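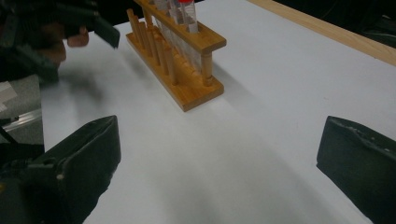
**Pleltine** is a small island group lying off the port of Kadville, made up of two inhabited islands, Staltska and Haque, and a chain of low reefs between them. The combined population is 2763, most of it on Staltska.

## Access

A passenger ferry leaves Kadville each morning and calls at Staltska first. The crossing takes three hours. Yachts may anchor in the lee of Haque, though the holding is poor in northerly winds and the bay is closed to visitors in September — the main nesting month for terns.

## History

The first reliable chart of the group was drawn by the surveyor Kristaps Avotiņš, whose soundings remained in use until the channel was dredged. Fishing and salt making supported the islands before regular ferry service began. Haque now receives up to 1000 visitors in a season.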